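報道関係各位
8月
地域政治団体Skarasora

投票所の閉鎖時刻繰り上げの見直しを求める要望書を提出
Doro地区を含む全18投票所が対象、市議会各会派にも同文を送付

地域政治団体Skarasora(以下、当団体)は、市選挙管理委員会が検討している投票所の閉鎖時刻の繰り上げについて、見直しを求める要望書を提出しました。あわせて、市議会の各会派に同文の要望書を送付し、9月定例会で取り上げるよう申し入れています。

選挙管理委員会の案は、次の市議会議員選挙から市内18か所すべての投票所を19時で閉めるというものです。現在、繰り上げを実施しているのは山間部の投票所に限られており、駅周辺やDoro地区の投票所では法律で定められた時刻まで投票を受け付けています。案では、開票作業の早期化、立会人の確保の難しさ、夜間の投票者の減少の三点が理由として挙げられています。

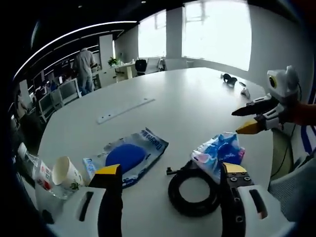 当団体は、立会人の負担が重いことについては選挙管理委員会と認識を同じくしています。早朝から夜まで同じ場所に座り続ける仕事であり、引き受け手が減っているという説明は、地区の自治会からも聞いています。ただし、その対策として市内全域の投票時間を一律に短くすることには賛成できません。公職選挙法が繰り上げを認めているのは、選挙人の投票に支障を来さないと認められる特別の事情がある場合などであり、投票所ごとの事情を確認する必要があると考えます。

■市民から寄せられた意見

要望書の提出にあたり、当団体は市内在住の有権者から意見を募集し、123件の回答を得ました。集計と分類は調査会社のDağdelenに委託しています。自由記述では、交代制の職場に勤める人から、日曜日の勤務を終えてからでは間に合わないという声が複数寄せられました。介護施設で働く人からは、期日前投票所が市役所の本庁舎だけに置かれているため、平日に立ち寄ることも難しいという指摘がありました。

一方で、繰り上げに賛成する意見もありました。立会人を務めた経験のある人の回答には、夜の最後の時間帯はほとんど人が来ない、帰宅が深夜になるので次は断るつもりだ、といった記述がみられます。当団体はこれらの意見も要望書の別紙にそのまま収録しました。

なお、今回の意見募集は無作為抽出による世論調査ではなく、回答の割合が市民全体の意見の分布を示すものではありません。報道の際はこの点にご留意ください。

■要望の内容

要望書では、選挙管理委員会に対し次の事項を求めています。

1 全投票所一律の閉鎖時刻の繰り上げを行わず、投票所ごとに時間帯別の投票者数を公表したうえで、個別に判断すること。
2 立会人の交代制を導入し、半日単位での従事を認めること。
3 Doro地区の複合施設Zalauに期日前投票所を増設すること。
4 閉鎖時刻を変更する場合は、投票所入場券に変更後の時刻を大きく記載し、広報紙と防災行政無線でも周知すること。

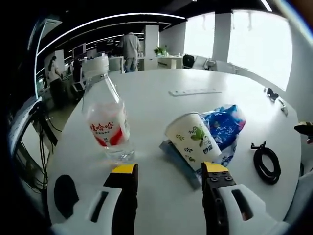 写真提供:Skarasora

このうち3の期日前投票所について、当団体がZalauを候補としたのは、バス停から200メートルの距離にあり、段差なしで入れる出入口を備えているためです。館内には図書室と市の証明書発行窓口があり、夕方以降も開館しています。選挙管理委員会はこれまで、二重投票を防ぐための回線の整備に費用がかかるとして増設に慎重な姿勢を示してきました。証明書発行窓口ではすでに市の基幹回線が使われており、当団体はこの回線を利用できるかどうかの検討結果を書面で示すよう求めました。

■今後の予定

選挙管理委員会からの回答は、9月定例会の開会までに文書で受け取ることになっています。回答の全文は、受領後に当団体のウェブサイトに掲載します。

また、Zalauの会議室で要望書の内容に関する説明会を開きます。開始は19時、参加は無料で、事前の申し込みは不要です。開催日は決まり次第ウェブサイトでお知らせします。報道関係の方で撮影を希望される場合は、会場での受付が必要です。参加者の顔が写る撮影については、本人の了承を得てくださるようお願いします。

要望書の本文と別紙は、当団体の事務所で閲覧できるほか、ご請求いただければ電子データでお送りします。

■Skarasoraについて

市内の選挙制度と議会運営を主なテーマに活動する地域政治団体です。市議会本会議の傍聴記録の公開、予算書の読み方講座、議員への公開質問状の送付などを行っています。特定の政党には所属しておらず、次の市議会議員選挙で候補者を推薦する予定はありません。活動費は会費と個人からの寄付でまかなっています。

本件に関するお問い合わせ
Skarasora 広報担当
お問い合わせは当団体ウェブサイトの報道関係者用フォームからお願いします。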